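Ilanero reserve: north gate or the Flondau side?

marsh_tern
Oct 1, 2026
Planning two nights near the Ilanero reserve in January. The map shows a north gate and a second entrance at Flondau. Which one is better for the lagoon trail? We don't have a car with high clearance.

pcolver
Flondau. The road is paved to the parking lot and the loop is 17 km with very little climbing. North gate is gravel for the last five kilometers and it washes out in winter.

Valentina Troncoso
I disagree about the north gate. I drove it in a small hatchback last January and had no trouble. From there you can go up to the Zúñiga lookout, at 1,199 meters, and see the whole lagoon. From Flondau you mostly see reeds.

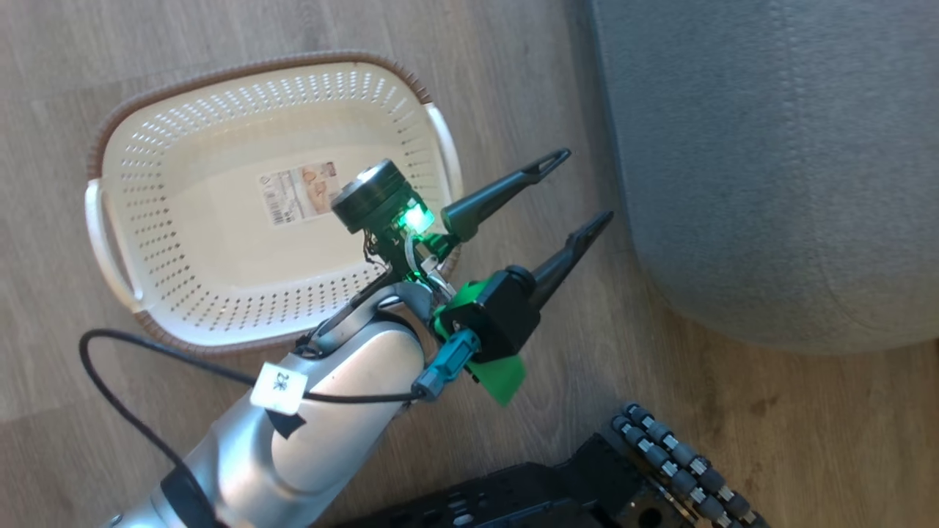
The cabins are also on the north side. They have heat and a kitchen, but you bring your own sheets and towels. Book through the park office, not the town website, which still lists the old prices.

pcolver
One dry January doesn't prove much. The year before that the gravel was closed for nine days. And the lookout is in cloud half the time.

Valentina Troncoso
Fair, it does close. The office posts it on the board at the turnoff and they pick up the phone if you call before noon.

marsh_tern
Thanks both. Is there a bus to Flondau if we leave the car in town?

dunlin44
Route 9, two a day in winter. The return is early so check it before you start the loop. If you want a shorter walk, the Zeltcombe boardwalk starts at the same stop and takes an hour.

marsh_tern
Good, we'll do Flondau by bus and try the lookout the second day if the road is open.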